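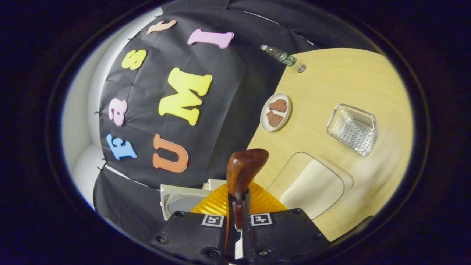
Who can use the new evening clinic in Usmont? Any adult living in the Vilano Health District, with or without insurance.

The clinic opens in February in the former Van Damme pharmacy on Broltitz Street and will see walk-in patients until 9 p.m. District staff expect it to handle over 200 visits a month - mostly coughs, sprains, minor cuts and blood pressure checks.

Last year 1,857 district residents went to the emergency room for problems that a nurse practitioner could have treated, according to clinic manager Amber Bakker. Dr. Jianguo Long will supervise the medical staff.

Patients should bring a photo ID and a list of current medicines. Parking is behind the building.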